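Piltano Bench – Equipment Plan and Data Card

4 min read

Last updated 1/30/21

This repository keeps the equipment plan for the Piltano bench together with a short card of the data we record on it. We put both in one place after the first purchase round, when the people who record and the people who order were working from different lists. If you are only looking for the recordings, go to "What is recorded". If you want to build a similar bench, please read everything before you ask for a quote.

## What is in this repository

- `plan/` – the purchase list, with one row per order line
- `quotes/` – the offers from Forsberg and Furkach, with prices removed
- `card/` – this text and the label sheet
- `notes/` – what we learned after delivery, sorted by month

The prices are removed because both suppliers gave us an offer for our institute only. The relative size of each line is kept as a share of the total, and this is normally enough for planning.

## How the budget is divided

The robot with its two arms and two hands takes 50 percent of the total. We expected it to be more. The rest goes to computers and storage, furniture, spare parts, shipping and the objects for the tasks. In our first version the spare parts had no line at all, and this was the mistake which cost us the most time. Fingers need service earlier than arms, and a hand that waits for a part stops the whole bench.

Our present rule is simple:

1. Order one spare hand with the robot, in the same order.
2. Keep money for up to 4 service shipments in a year. Ask who pays the way back.
3. Put the cables on their own line. Furkach includes them, Forsberg does not.
4. Do not spend the furniture money before the robot has arrived. The height of the table depends on the base.

Delivery time was 6 weeks for the arms. The hands came later, in August, in a separate box with separate customs papers. We recommend to write one delivery date for both in the contract.

## What to ask a supplier

Please ask if the hand can be changed by the user or only by a technician. Ask also for how long the software is supported, and if the second year has a fee. Pastum, the software we use for control and logging, is licensed per robot and not per arm, so a bench with two arms needs one license. We did not understand this from the first offer and nearly paid double.

## What is recorded

The task family is table-top handling of small everyday goods: pick up, move, turn, hand over, put down. Each recording has video, joint positions and a short text label. The objects are on purpose cheap and mixed, with boxes, cans, wrapped food and toy blocks on a soft mat. Felt is a good choice for the mat – it costs little and is easy to replace. Woven folding screens close the view behind the table, and they were the cheapest line in the furniture part. 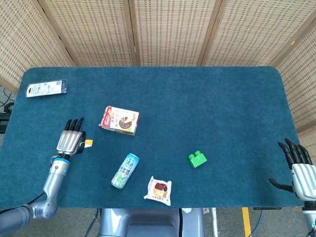 ## Planning the objects

Buy every object at least 2 times. Packaging changes without warning, and a can with a new print is a new object for the data. Wrapped food has a date on it, so it needs a small yearly budget, also when the rest of the bench is finished. Crinkled wrappers and slim cans belong in the list from the beginning, together with the easy boxes.

Keep the receipts with the object list. Our label sheet has a column for the shop, and this helps when something must be bought again.

## Known limits

- The shares are from one bench and one purchase round.
- Working hours for installation are not included.
- Only the Forsberg offer has training for the operators in it, so the two totals cannot be compared directly.

## Changes

Corrections are welcome as an issue. Please name the order line and attach the offer, without prices if your supplier asks for this.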